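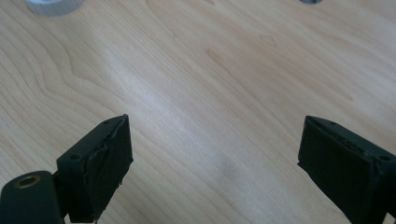
Suleiman Ezeani pide que el punto 3 se revise antes que los demás, porque de él depende que se pueda volver atrás si la carga nocturna falla. Se mantiene la numeración, pero conviene empezar por ahí.

Lista de inspección — almacén de datos Prediner, entorno de producción
Revisa: Timo Kasten
Cliente: Stesumness

Accesos

1. Cuentas de servicio con clave rotada en septiembre.
Conforme.

2. Usuarios con permiso de administrador.
No conforme. El límite acordado es 2 y hay una cuenta más, heredada de la migración desde Penrose. Retirar el permiso y avisar al equipo de Grindach, que todavía la usa para un informe.

Copias y recuperación

3. Restauración de prueba en entorno aislado.
Conforme con observaciones. Se restauraron 227 tablas y los totales coinciden con el origen. Las vistas hubo que recrearlas a mano; falta incluir el script en el procedimiento.

4. Retención de copias: 10 días.
Conforme. 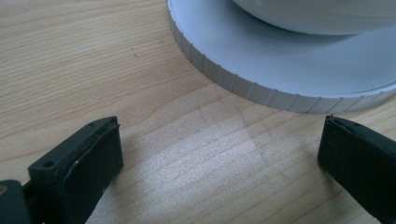 Cargas y calidad

5. Alerta cuando una carga rechaza más de 1.000 filas.
No conforme. La regla existe, pero el aviso llega a un buzón que ya no se lee. Cambiar el destinatario y repetir la prueba.

6. Campos personales enmascarados en las copias de desarrollo.
Conforme. Comentario de Ezeani: el teléfono secundario se añadió al modelo más tarde y habría que comprobarlo aparte. Queda anotado como pendiente.

7. Registro de consultas activado.
Conforme.

8. Suspensión automática de los clústeres sin actividad.
No aplica al clúster de informes — el cliente lo quiere siempre encendido y acepta el coste por escrito.

Pendientes

Puntos 2 y 5: corregir antes del miércoles.
Punto 3: añadir el script de vistas.
Punto 6: comprobar el teléfono secundario.

La lista se cierra cuando Kasten y Ezeani hayan firmado los cuatro.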